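To: the arms list
From: Angharad Samuel
Date: 7/23/18
Subject: Re: [arms] anybody own the Porkby kit?

Hi Glenys, hi all,

Glenys Owen wrote:
> I'm looking at the Porkby arm for our evening group and can't find one
> review that wasn't written by the shop. Has anybody here built it?
> Three things I'd love to know:
> - how bad is the assembly, for people who have never held a servo
> - is the marker mat any use or should I save the money
> - Pandey sell a ready-built arm for quite a bit more. Worth it?
> We would want it for picking up little blocks and putting them
> somewhere else, nothing fancier. No rush, the money has to be
> spent by December.
> Glenys

I have one! I bought it with my own money in the spring and it's been on the go most weekends, so I can answer at least two and a half of these.

Assembly first. The leaflet says an afternoon. It took me 2 evenings and a good part of a Saturday, and I've built kits before. The printed parts are fine, a few of the screw holes needed cleaning out with a small drill bit (by hand, please, don't put it in a power drill, ask me how I know). The cables are the annoying bit. They run down the outside of the arm and the leaflet gives them one tiny drawing. Leave more slack at the elbow than you think you want, and swing every joint all the way both ways before you do up the last ties. I had to snip mine off and start over. For complete beginners I'd put two people on each arm and have somebody build one ahead of the class.

Oh, and number the servos before you screw them in! You set the ID on each one over the USB board, and once they're inside the arm you can't read the labels. Page 8 mentions this. Page 4 is where you screw them in.
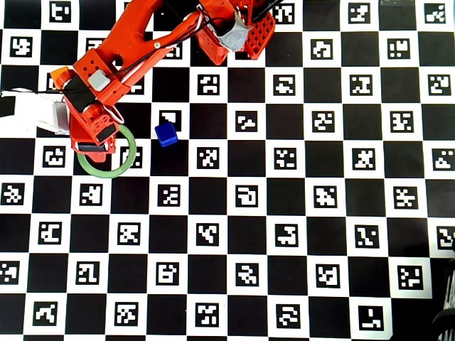 On the mat I'd say yes, buy it. I was all set to skip it and tape down a printout, and I did try that for a week, but paper curls and then your positions drift and you spend the evening chasing a bug that lives in the sticky tape. The mat lies flat, the software finds the tags quickly, and you don't need every one of them in view for it to work out where things are. The arm can lean right over the board and hide a good patch of it and the numbers stay steady. It does need decent light. With just my desk lamp on I got glare in one corner and it kept losing that side, and a plain ceiling light cured it.

For small blocks the gripper is good, as long as it comes down straight. My usual exercise is a little cube and a flat ring, and you try to get the cube into the ring without nudging the ring along. Sounds like nothing, keeps a room full of grown-ups busy for an hour. Coming in at a slant it tends to push a cube away before it closes, so I'd teach your group to stop above the block, then go down slowly. There's a speed setting in the config file – mine came set much too fast, turn it down on day one.

Things I don't like: the power supply plug is loose, the software wants an older Python than the one on my laptop, and the arm drops like a stone when you cut the power. Keep a hand under it. Spares come from Handevholm and mine took nearly 4 weeks, so order an extra servo with the kit. The shop did answer my emails, politely, and slowly.

As for the Pandey, I've only had an hour with one, at the Sirkness open day, so take this with salt. It's quieter and the joints have less wobble. But it's a sealed box, and if a gear goes you post the entire arm back. If your people want to learn how an arm goes together I'd get the Porkby. If they only want to write the code and you've got the budget, the Pandey would save you those evenings with the screwdriver.

I've got a config file with the slower speeds and my servo numbering written out, happy to send it to anyone who asks. And Glenys, if you'd like to try mine before you spend anything, it fits in a banana box and I'm over your way most Thursdays.

Cheers,
Angharad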